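Drurkdale Student Robotics Club
Minutes of the meeting held 2022-03-26 in the Oakley building, ground floor workshop

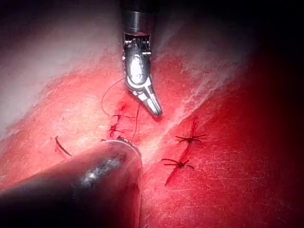
1. Apologies and last minutes
Apologies were received from the two first-year members on the software side. The last minutes were agreed with one change: under item 4, "cable order" should read "cable and pulley order".

2. Suturing project
The suturing group reported on the present state of the work. Two knotted stitches are in on the longer, diagonal incision, with the cut still open below the lower one. The shorter incision on the left has small stitches in it and the thread is being worked there with the grasper. The group wants to finish that side before starting a new pad.

There was a long discussion about the loop of loose thread. Some members felt the thread is being cut too long and gets in the way of the jaws. Others said a short thread makes the second throw of the knot too hard for a new operator. Agreed to try both lengths and write down the times.

Glare was raised again. The pale patches on the surface make it hard to judge how far the jaw tip is from the tissue. The lamp will be moved before anything is changed in the software.

It was also asked that spare needles are not left lying on the pad during a run. Agreed.

3. Data and logging
The log now holds 127 runs. Runs with no operator initials will be left out of the results until somebody claims them. The file names are still a mess - the software side will write a short script to rename them and will keep a copy of the originals.

4. Giltetti Cup
The entry form for the Giltetti Cup is in. The club is down for the student tool-handling class, which is in May. Each team may bring 6 people into the pit area. More than that want to go, so names will be taken at the next meeting and operators will have first call.

The rules ask for a two-page write-up with the entry. A first draft exists but has nothing in it on how the wrist cables are tensioned. The mechanical side will add a paragraph.

5. Money
The balance stands at 2446 pounds. The Zollska grant claim has been sent and there is no reply yet. Agreed to hold off buying a second set of jaws until it comes in. New practice pads and thread can be ordered now.

6. Any other business
The workshop door code has changed. Members should ask at the Oakley front desk and not share it by group message.

Actions
Suturing group - timed runs with long and short thread
Suturing group - move lamp
Software side - renaming script
Mechanical side - paragraph on cable tension
All operators - check the log for runs with missing initials

Next meeting: same room, date to be sent by email.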